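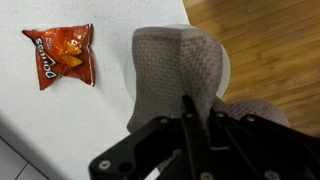
Joanne Goodall
Kitchens and appliances reviewer

Skarow kitchen arm, on trial at Zunton's demonstration kitchen in Kisinthorpe
Posted 01/01/2024

I have reviewed a lot of things that promised to give me my evenings back. There was the self-stirring saucepan, and the bin that opened when you walked past it on your way to somewhere else. The Skarow is the first with an elbow.

It is a robot arm for the home kitchen, sold through Zunton at £981 a month on a rental plan, plus £800 for fitting, and the brochure says it is for "light domestic tidying". I spent two days with it. I wanted to know whether it could do the dull end of housework, by which I mean the cloths, wrappers and bowls that collect on a worktop between meals. I had no interest in watching it make a cocktail. They offered twice.

Setting up

Mine was already in place when I arrived, so I can't tell you much about the fitting beyond what Lacey Hartley from Zunton told me, which is that you should clear the day. The handbook runs to 51 pages and the first mention of actual cleaning comes well past the middle. Before that it is mostly about where not to stand.

You give it jobs from a tablet. You can type them in plain words or choose from a list of ones it has been taught, and the list is the better bet. "Lift cloth" is on the list. "Tidy up a bit" isn't, though I tried it, and the tablet asked me to rephrase. I have had the same answer from teenagers.

The cloth

Cloth is what I'd tell anyone to test first. A mug stays mug-shaped when you grab it. A tea towel is a different object each time you put it down, and a waffle one like the towel we used has a thick, dimpled weave that folds over on itself and hides its own edges. Ours was draped over a bowl, as tea towels are in any kitchen where somebody has been interrupted.

The gripper is all black plates and bolts, and goes at the fabric with a stiff finger that pinches it where it folds. It doesn't feel about for a corner as you or I would. It picks a spot and commits. When the spot was a good one, up came the towel, and I will admit to a small noise of approval. When the spot was a poor one it took hold of the towel and some of what was underneath, at which point you learn where the stop button is (left side of the tablet, big, red, easy to find in a hurry).

Getting the towel off the bowl worked more often than it didn't. Getting it folded was another matter. The Skarow's idea of folded is "in one place". I put that to Tymofii Kravchuk, who writes the routines for it, and he said folding was down for the April update and that he would not want to promise me sharp corners. I liked him for that.

It is also slow. I could have lifted the towel, washed the bowl and had a sit down in the time it took to settle on an angle. Zunton's argument is that slowness doesn't matter if you're out of the room, and I can see that, but I wouldn't be out of the room. Not with a bowl.
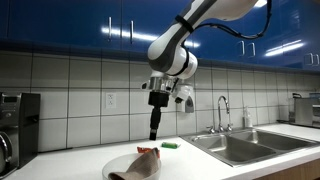

The arm at work above the counter, cloth and bowl in the foreground.

Packets and small things

I had higher hopes of the rubbish. A small bag of Doritos lying flat on a pale worktop is about as easy as litter gets — it's bright orange-red and has a logo on it you could read from the garden. The arm never had trouble seeing it. Picking it up was the trick. A crisp packet is slippery and low, and a gripper that comes straight down on it has not got much to close around. What it did best was nudge the packet until a crinkle stood up and then take hold of the crinkle. I found this very pleasing to watch, rather like a heron.

What it can't do is work out what the packet means. Is it rubbish, or is it somebody's lunch? Chelsea Sedgwick, who was running the kitchen for the trial, says this is the question customers ask her most. The answer for now is that you tell it. You go to the tablet and say "packet to bin" or "packet to shelf". I timed nothing, but I'm fairly sure that by the time I'd chosen from the menu I could have eaten the contents and settled the matter.

Small flat things are worse again. Anything lying flush with the surface is hard for it, and when the finger missed, it missed by a hair and came back for another polite go in exactly the same place. I moved the thing myself in the end. I suspect this is how most homes will use it.

The sink

It won't do the washing-up. I'm putting that in a line by itself for anyone who has skipped to this bit.

It will put a bowl into a sink, if the bowl is light and the sink isn't already full. It won't turn on the tap. The kitchen had a generous double sink with a tall swan-neck tap at the back of it, and every time the arm planned a route to that side I held my breath for the tap. They never met while I was there. Oleksandra Bondarchuk, the fitter, told me she measures the tap before anything else and has turned down kitchens on account of it. Ask about your tap before you pay a deposit.

Living with it

The arm itself is good-looking, in a dentist's surgery sort of way: white with dark grey, rounded at the joints. Against glossy blue cupboards it looked rather smart. The cable is less smart. It hangs off the side in a big loop, and in my own kitchen that loop would be through the butter by breakfast. I'd like to see it tucked away before anyone is asked for this sort of money.

Noise is fine, a low hum with a click at the end. You also lose your worktop while it's running. You can't chop an onion next to it, as it stops whenever a person comes near, and quite right too. But kitchens are where people stand about, and a helper that needs everyone to leave first has misread the room.

How it compares

The only other one I've tried is the Wainwright, a simpler machine on a rail that wipes surfaces and does nothing else. It wipes them well. It costs far less and you must clear the worktop before it starts, so the two of them would make a decent pair if you had the money and nowhere to put your toaster. On a single chore, done daily, I'd take the Wainwright. For picking up awkward things the Skarow is well ahead, and it is the only one of the two that made me think the job might be done properly some day.

Should you get one?

If you can't easily lift or reach, and you have somebody patient to set it up, then possibly, and I'd ask Zunton for a longer trial than mine. The cloth routine is real and it works on a fair day. Having a thing that will shift a towel off a bowl when you can't is worth more than my jokes about it.

For everyone else, no. You'd be paying a monthly sum to watch a careful machine consider a tea towel. I enjoyed it a great deal and was sorry to leave, and then I went home and cleared my own worktop with one arm while holding the phone in the other.

Good: gentle on cloth when it gets the right fold, quiet, stops promptly
Less good: slow, hopeless with flat things, that cable
Rented from: Zunton, Kisinthorpe
Score: 2 out of 5, and I'll look again once the folding update is out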